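How to Move Your Contacts and Messages to a New Mirora Phone

August
By the Pavham Support Desk

Owners replacing an older handset with a Mirora phone can transfer contacts, text messages and call history with the Indel Transfer app. The app comes installed on every Mirora model. On an older phone from another maker, it must be downloaded from the phone's usual app store before you begin.

Before You Start

Charge both phones to at least half. Connect them to the same wireless network and turn off battery saver mode, which may pause the transfer when the screen goes dark. The new phone should have at least 12 GB of free storage. To check, open Settings, choose Storage and read the figure next to Available.

Transferring Your Data

1. Open Indel Transfer on both phones. Select Send on the old phone and Receive on the new one.

2. Allow access to contacts, messages and phone when asked. A category that is refused access will appear in gray and cannot be selected.

3. A code of 9 digits appears on the new phone. Enter it on the old phone and tap Connect. The code expires after 11 minutes, and a new one may be requested at any time.
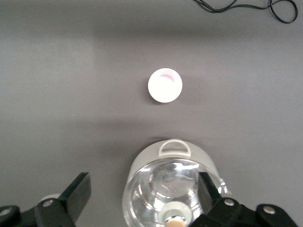
Pavham Support Desk

4. Select the items to be moved. Contacts stored on a SIM card are listed separately from those stored on the phone — check both boxes if you are unsure where yours are kept.

5. Tap Start and leave both phones on a flat surface, close together, until the word Complete is shown on each screen.

If the Transfer Stops

Error 201 means that the connection between the phones was lost. Close the app on both phones, confirm that they are on the same network and repeat the steps from the beginning. Items already copied will be skipped.

Messages with large attachments may arrive after the text itself. Allow the new phone to remain connected overnight before reporting missing photos or video clips.

After the Transfer

Open Contacts on the new phone and search for several names you use often. Duplicate entries can be merged from the Manage menu. Do not erase the old phone until you have checked your messages as well. Customers with a Bisht service plan may bring both phones to a Pavham service counter for help, Friday afternoons excepted.

Related Articles

Setting Up Fingerprint Unlock on Mirora Phones
How to Free Up Storage Before an Update
Moving a Bisht Service Plan to a New Number
Indel Transfer: List of Error Codes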